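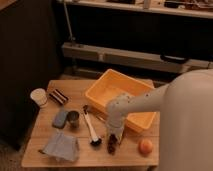

Anselmo Salazar told me once that a household budget fails in the small stuff, never in the rent, and I argued with him for most of a lunch. I was wrong, and I've had a whole chapter's worth of time to get used to it.

4 Small Money
Reading time: 26 minutes

So let's talk about the small stuff. In Chapter 3 we put the big bills on paper - rent, power, the car - and most of you probably found them easy to list. They come on the same date and they hardly move. Now try to write down what you spent last February on things for the kitchen table, the desk and the bathroom shelf. I tried it with my own receipts and guessed 45 dollars. The real total was almost 400!

I still don't love looking at that number. Part of it was a Vinaletti coffee maker (on sale, I keep telling people), but the rest was tape, batteries, dish soap, a birthday card I never mailed, and so on down the page.

Economists call this kind of buying "incidental spending," and we'll use that term from here on. We'll start with how to keep a receipt log, then look at two families in the town of Revach who earn the same pay and end the year 25 percent apart in savings. Keep your Chapter 3 worksheet handy, because Exercise 4.1 picks up on its last line.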